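Review: Kasdale striped rainbow flag, polyester
Reviewed by Kristýna Hrnčiar

I bought the Kasdale flag in April for a street party, along with flags from two other sellers, Jakham and Beneš. The Jakham one went back because the dye smelled. The Beneš one is nice but costs more than twice as much and I'll cover it another time. This review is for the Kasdale.

What you get

One flag, folded flat in a clear bag. No pole, no clips, no care card. The listing says the fabric is polyester and gives no weight. It feels thin, closer to a lining fabric than to the heavier cloth they use on outdoor flags at car lots. You can see your hand through it if you hold it up to a window.

There were 1,734 ratings on the listing when I ordered, and the complaints were mostly about shipping. A few people mentioned threads. I should have read those more closely.

Color

The color is the best part. The orange is bright without going pink, the yellow is solid, and the green is a plain grass green. The blue leans toward cyan, so if you want a dark royal blue, look elsewhere. I noticed no bleeding from one stripe into the next.

I hung it in a south-facing window for 24 days, taking it down at night. The orange faded a little compared with the part that had been behind the window frame. The other colors looked the same to me. For a flag at this price that seems fair.

Creases

It comes with hard fold lines. Laying it on a table overnight did very little. A cool iron with a cotton dish towel on top took out most of them in about 11 minutes. Don't put the iron straight on the fabric – I tried a corner and it started to pull. A steamer works too but takes longer, and the fabric moves around while you do it. Some soft waves stay in whatever you do, mainly along the lines between stripes. From across the street you won't see them.

Stitching

This is where the low price shows. The hem is a single row of dark thread folded over once. It runs along the edge reasonably straight, but the ends aren't locked. There's a dark thread hanging off the hem where the orange and yellow stripes meet.
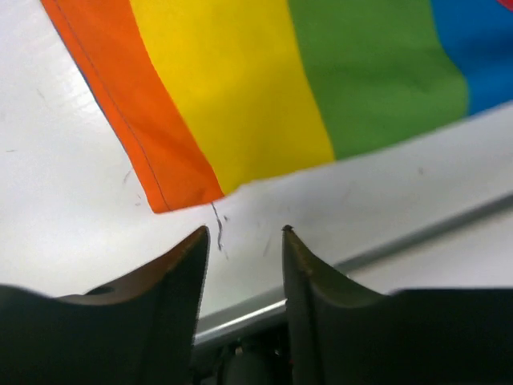 Can you just pull a loose thread like that off?
Cut it instead, close to the fabric, with small scissors. Pulling can take several stitches out with it, and then the fold opens up. Put a dot of fray glue or clear nail polish on the end and let it dry flat before you hang the flag.

I used Tremimetti fray glue, which dried clear on the yellow and left a slightly darker spot on the orange. Test it somewhere near the corner first. If you have a sewing machine, a second row of stitching all the way around would be better. I did that on one side only and it took me most of an hour, because the cloth is slippery and kept sliding out from under the foot. A new fine needle helped. So did tissue paper underneath, torn away afterward.

Hanging

I used it three ways. On a wall with removable strips it was fine. In the window, on a tension rod with clothespins, also fine. Outdoors on a porch pole it lasted one windy afternoon before the corner at the free end started to open. I brought it in and restitched it by hand. I wouldn't leave it out overnight.

As a table covering it slides. A few pieces of double-sided tape at the corners hold it well enough for an afternoon, and the tape came off without marking the fabric.

Washing

Cold, by hand, with a little dish soap. The water stayed clear. It dried on the line quickly and needed ironing again. I haven't put it in the machine and with that hem I don't plan to.

Who should buy it

If you need a flag for indoors, or for one day outside in calm weather, this one is good value and the colors are right. If you want something for a pole all summer, spend more and look for a double-stitched hem, with a canvas strip on the pole side if you can find it.

I'd give the color 90 out of 100 and the sewing 50. I've since ordered a second one for the back window, and I plan to check the hem before I iron it this time.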